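Cledutia shares results from its messy table grasping study

LILTDALE, Fri 1 February - I'm Joana Correia, I run the manipulation group at Cledutia, and I've been told I can write this announcement my own way as long as I get the news in early. So here's the news! We've finished the first full study of Dilell, our method for teaching a robot to pick up things it hasn't met before, and in our tests it got the object off the table on the first try in 871 of 1026 attempts. Our older method, run on the same objects in the same order, managed 640.

I'm pretty happy about that. I'm even happier about where the extra successes came from, so let me back up a little.

Most picking methods (ours included, until last year) look at a table and try to work out the shape of each object first, and only then decide where to grab. That's fine for a box. It goes badly with a plastic bag, or anything in shiny wrapping, because the depth readings come back full of holes and the robot ends up planning a beautiful grasp on a shape that doesn't exist. We spent a good part of a year trying to patch those holes. I'd like some of those months back.

Dilell skips the shape step. It learns from short recordings of people handling things, and it pays attention to one small stretch of each recording - the moment between a hand arriving and a hand committing. People do a lot in that moment. They flatten a wrapper, or they nudge something a bit to find out how heavy it is, and sometimes they change their mind completely. We used to trim all of that out as noise. Qudah, our labeling tool, now finds those moments and keeps them, and the robot learns to make the same kind of little test touch before it closes its fingers. 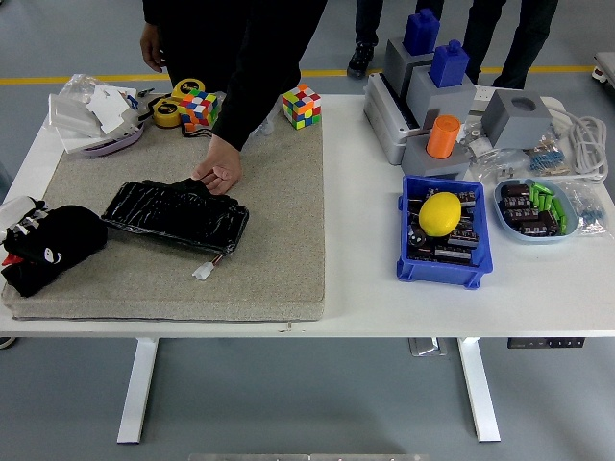

The other thing we changed was the tables. We'd always trained on tidy ones, with objects spaced out like a store display, and then wondered why the robot got confused the minute anybody handed it a real workbench. For this study we mixed everything up: soft stuff, wrapped stuff, puzzle cubes, tape measures, bags of electronic parts, fruit. There were 19 groups of objects in the end, and we didn't straighten them out between recordings unless something was about to roll onto the floor. My team found this very hard at first (we have some serious tidiers) but they came around.

The biggest jump was with wrapped and bagged items, where the old method had been failing more often than it worked. Hard, plain objects barely changed, and I'd expected that, because we were already good at those. Clothing got better too, though less than I'd hoped. The robot still likes to pinch one layer of a folded shirt and drag the rest along behind it.

There's a cost, and I'd rather you heard it from me. That extra touch takes time, up to 2 seconds on each pick. If you're moving identical boxes all day you don't want this, and you should stick with what you have. We built it for sorting and repair work, where the next item is anybody's guess.

We also haven't tested it with very heavy objects or with anything wet, and every run so far has been in our own lab here in Liltdale, under our own lights. I'm curious (okay, a bit nervous) to see what happens in somebody else's building.

You won't have to take my word for any of this. In April we'll release the recordings, the Qudah labels and the full list of attempts, failures included, along with a written report on how we scored them. If you run a lab and want to try Dilell on your own arm before then, get in touch. We can set up a few early users, and I'd especially love to hear from people working with grippers that aren't like ours.

Press and research contact: Joana Correia, manipulation group, Cledutia, Liltdale. Interviews and lab visits can be arranged on request, and I do answer my own email.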